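We bought the van in July with 42,000 miles of somebody else's driving on it, and I've been meaning to write up what living in it costs. Most of the posts I read beforehand skipped the dull parts, so these are mostly dull parts.

The van was built out by a small shop called Grotow. It has a bed across the back, a two-burner stove and a water tank that is too small. Insurance was the first surprise. My regular policy wouldn't cover the build, and the one that did came to $1430 for the year. 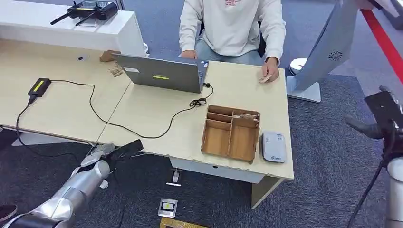
Parking is the other big one. We spent the first six weeks at Kindamell, a campground with hookups and decent showers, and paid by the month. After that we moved on to Zercombe - cheaper, no showers, better shade. I joined a gym in town for the showers.

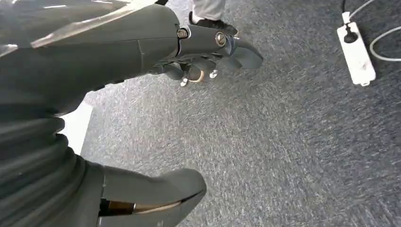

Last changed: October 14, 2019

Mail took some sorting out. Caroline Biwott, who had the spot next to ours at Kindamell, told me to set up a forwarding address before I changed my license, and I did it the other way around. That cost me two trips to the county office and a late fee.

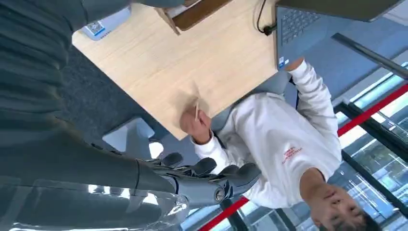
Is it cheaper than renting?

For us, so far, by a little. Our old rent was $1000 a month and we now spend less than that on parking, fuel and propane, but repairs eat into the difference. The alternator went out in September.

I still have to replace the roof fan, which rattles over 40 or so, and find a better way to store shoes. We're going to try Mfaume for the winter if they have a spot with power.

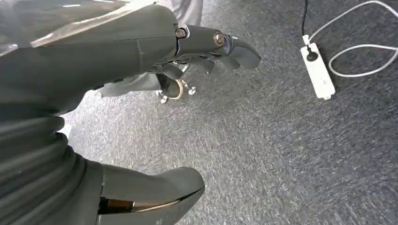

*Robotic hand over the gray carpet.*

The waiting list there is short, and I'll post the monthly rate when I have it.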